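The Great Bottle and Carton Clear-Out

I have been meaning to write about rubbish for ages, and now I'm finally doing it, because I have had the most satisfying afternoon of May so far and it was spent entirely with empties.

Some background for anyone new. We save our drinks packaging. All of it! Squash bottles, milk cartons, those little juice cartons with the straw hole, the big fizzy bottles left over after a birthday. It started when Aicha Zerouali ran a bottle garden session at the allotments and asked everybody to bring a few clean ones, and I turned up with two carrier bags and came home with the bug. Since then the cupboard under our stairs has slowly filled up, then the space beside the cupboard, and then (I'm a bit ashamed of this) the bottom of the airing cupboard too, where a milk carton fell on my foot while I was looking for a pillowcase.

So the rule now is that once a month everything comes out, gets looked at, and is either kept for a proper purpose or goes in the bag.

I love doing it on a table. I used to do it on the kitchen floor, crouching, and I'd get up afterwards like a deckchair. Tip the lot out at waist height and it's a completely different job. You can see what you've got, you can reach across, and you don't lose the small cartons under the big bottles for half as long. The bin goes right up against the table so there's no walking to and fro. I did try it with the bin on the other side of the room once, thinking the exercise would be good for me, and ended up throwing things at it and missing.

The bag matters more than you'd think! I used to buy the thin black ones and they split every single time on a carton corner. Now I use bright coloured ones, orange if I can get them, folded well down over the rim of the bin. Orange bags cheer me up. They also mean my other half can't mistake the sorting bin for the ordinary kitchen one and put teabags in it, which happened in the early days and I'm still slightly cross.
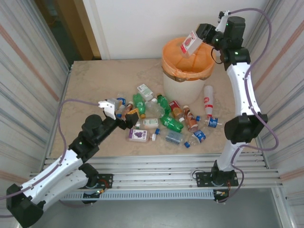 Gunhild Kjærgaard wrote to me after my last post on this to say I've got it the wrong way round, and that cartons should come out first, every time, before you so much as touch a bottle. Her reasoning is that cartons hold a dribble of milk or juice in the folded corners however well you think you've rinsed them, and if they lie about under a heap of bottles they start to smell and you end up washing the whole lot twice. She squashes hers flat the minute they're empty and keeps them in a shoebox, standing up like files.

I read that out at breakfast and we both agreed she was right, so cartons first it was. What a difference! Once the milk and juice ones have gone, whatever's left is just plastic, and plastic is easy. I do wish I had her discipline about the flattening. Mine tend to go in whole, puffed up with air, and then I have to lean on the bag with my forearm to get it closed.

My order of play now, in case you'd like to copy it:

Milk cartons, then juice cartons. Open the top right out if you want to flatten them, it's far easier than wrestling with the spout.

Anything sticky next. Tea bottles are terrible for this, the sweet sort especially. So are orange drinks. Check for a last mouthful in the bottom before you tip one sideways over your own slippers.

Coloured bottles after that. I keep the green fizzy ones when they're in good shape, they make lovely little cloches with the bottoms cut off and they look pretty lined up along a bed. Adhiambo Massawe has hers over lettuces and I was so jealous I went home and cut up four.

Clear bottles last. Those are the useful ones. Cola bottles are nice and stiff and have that good waist to hold, and the thin water bottles crumple if you look at them, so the first kind get a second life and the second kind go straight in the bag.

Caps I leave on. I used to take them all off and keep them in a jar for crafts, and then one day I had a jar of caps and no crafts. If you have small children or a teacher in the family then by all means collect them, the blue and red ones look super threaded on string. Otherwise squash the bottle, put the cap back on so it stays squashed, and you'll get nearly twice as much in before you have to tie a knot in anything.

I kept 12 bottles this time. That's my limit and I'm sticking to it! Six are for cloches, a few are for watering the tomatoes (poke holes in the cap, push it into the soil neck down, fill it up before you go away for the weekend), and the rest are for Qiuyue Lei, who wants them for a bird feeder workshop and has very exact views about bottle necks. Everything else went. There was a moment halfway through when I thought about rescuing a rather handsome juice carton with a picture of fruit on it, to use as a pencil pot, and then I remembered the other three pencil pots.

The whole business took 30 minutes, with one break for a cup of tea and one to answer the door. Last month it was well over an hour, so I'm putting the improvement down to Gunhild and the cartons.

The cupboard under the stairs has a floor again. I'd forgotten it was lino. I have put the hoover back in there where it's supposed to live, and a box of jam jars, and I've told myself very firmly that jam jars are a separate subject.

Next time I want to have a go at the holes for the tomato waterers, as mine always come out too big and the whole bottle empties in about the time it takes to find my shoes. Dionysis Economou swears by a hot darning needle. If you've got a better way do tell me in the comments, and let me know what you do with lids from the wide-necked milk ones, I've a small bag of those and can't think of a thing.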